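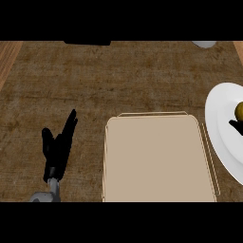
Short Fiction

The Open Day at Marikar

Last updated: May 2019

Doaa Helmy got to Marikar before the doors opened, which she had not done for anything since a shoe sale in college. There was already a line. A boy ahead of her had made himself a robot helmet out of a cereal box, and he kept turning his whole body to look at things because the helmet would not turn with him.

"First time?" asked the woman at the desk, and gave her a paper wristband.

"First time," said Doaa. "I took the day off!"

She had told her boss it was the dentist. All the way over on the bus she had thought about arms. She sorted mail at Clenudero, up to 4000 pieces on a bad shift, and by the end of the week her own two arms felt like something she had rented. So when the flyer came through her slot at work (it was addressed to no one, and she had decided that meant her) she pinned it over her bed and waited.

The demonstration room was up a flight of stairs. Rows of folding chairs, a wide screen on the wall, and at the side a desk where a small woman in a yellow cardigan was eating crackers out of the sleeve. Her badge said Mi-kyung Min. She wiped her fingers and stood up.

"Welcome, welcome, come in close, the back row is a waste of a good chair," she said. "We call this one Pakirar. Everything you're going to see today is in simulation. The table, the arms, the dishes. No plates will be hurt."

The screen lit up and there was the table, and Doaa leaned forward so fast that her chair squeaked. It was such an ordinary table! Brown and scratched and blotchy, like the one her aunt in Susach had fed nine people at every Friday, with the stains you stop seeing after a while. Somebody had sat down and made those scratches. Somebody had decided that a table for robots ought to look as if people had eaten at it.

One gripper stood up on the left with its two black fingers wide apart. Beside it lay a big tan tray, flat as a cutting board, and past the tray was a white plate with one round, yellowish fruit on it. The tip of the other gripper was just poking in over the plate, right by the fruit.

"Is it a lemon?" the cereal box boy called out.

"What do you think?" said Mi-kyung.

"Lime that got old."

"I'll write that down," she said, and she did.

Then she tapped a key and the picture came to life. The right hand closed. It got the fruit, or most of it, and the fruit squirted out sideways and rolled off across the wood. Everybody groaned. Mi-kyung tapped again and the fruit was back on its plate as if nothing had ever happened to it.

"How many times do you do that?" a man asked.

"Yesterday? 2000."

Doaa put up her hand. She had not put up her hand in a room since school, and it felt wonderful. "Does it get tired of it? I mean – do you?"

Mi-kyung thought about this properly, with her head on one side. "I do, around lunch," she said. "Then it does something I haven't seen before and I'm good for another week."

She ran it again. Squirt, roll, groan. Again, and this time the fingers came down slower and a little farther around the back, the way you would reach for an egg. They closed. The fruit went up. It hung there over the plate, shining a bit on one side, and the whole room stopped rustling.

"Tray," whispered the boy. "Tray, tray, tray."

The arm swung left. It was shaking, or Doaa was. It came over the edge of the tray and stopped, and then it opened, and the fruit dropped and wobbled and stayed.

They cheered like people at a ball game. The man beside Doaa hugged her by mistake and apologized – she told him not to be silly. Up front Mi-kyung was holding both fists in the air with a cracker in one of them.

"Again!" shouted the boy.

"Who wants to press the key?" said Mi-kyung.

Doaa was out of her chair before anyone under ten could get there.

312 shares | 18 comments

Contact | © 2019 | Back to top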